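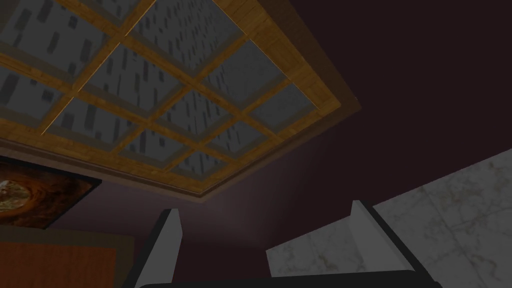 Looking up at the skylight from the wrist view in the Candora simulator, gripper open.

Review: Candora, as shown at the Benach open day

I went to the Benach open day on Wednesday mostly for the coffee and the chance to see Hala Qudah drive a robot arm around a house that doesn't exist. I stayed until they started stacking the chairs. Candora is a home simulator for people who teach robots to do chores, and after two hours with it I came home and cleared space on my hard drive.

The demo room was set up with two stations. At the first, Hala ran the arm herself and talked us through the rooms. At the second, you got a hand controller and eight minutes on the clock, and you could go anywhere you liked. I went back in line for a second turn and would have gone for a third if the line hadn't reached the door by then.

What got me first was the decorating! Most simulators I've used give you beige boxes with a table in the middle. Candora's rooms have opinions. The one I spent my turn in has dark maroon up top, a mauve wall with a soft glow on it, gray-veined marble on one side and an orange wood surface on the other, plus a big wood-trimmed skylight overhead. Would I live there? Probably not. But a robot that has only ever seen beige is going to have a rough time in my aunt's kitchen, and I was glad to see a tool that takes color seriously.

The wrist view is the part I'd pay for. You see the two white fingers at the bottom of the screen the whole time, and after a few minutes I stopped thinking about the controller and just reached for things. Tilting up toward the ceiling is smooth, and I didn't get that seasick feeling I get from Fivham's viewer (which I otherwise like, and still use for quick tests).

Abla Smadi, who builds the room sets, was at the next table answering questions. I asked how many layouts ship with it and she said 1,000, then opened a few at random so I could look. Some were plainer than others. She also showed me how to swap a wall finish from the side menu, and it took her less time than it takes me to find the menu.

Now the gripes. The lighting is moody. I love it as a look, but in the dimmer rooms I had trouble judging how far my fingers were from a wall, and I bumped into one twice. There's a brightness slider, though it's buried two menus deep and resets when you change rooms. The patterned panels in the skylight look a bit flat to me, more like printed paper than glass — a small thing unless you spend your turn staring at the ceiling, as I did. And the printed guide is thin. It covers installing and then pretty much wishes you luck.

Compared with Kanaan, the other package I know well, Candora is lighter on objects and much better on rooms. If your work is all tabletop, Kanaan still has the deeper drawers of cups and spoons. If your robot has to move through a home, I'd start with Candora.

The open day itself was well run, with short talks and plenty of hands-on time. Get there early if you want the second station. They're planning another one in July, and Hala told me the brightness slider should be moved by then. I'll be in line either way.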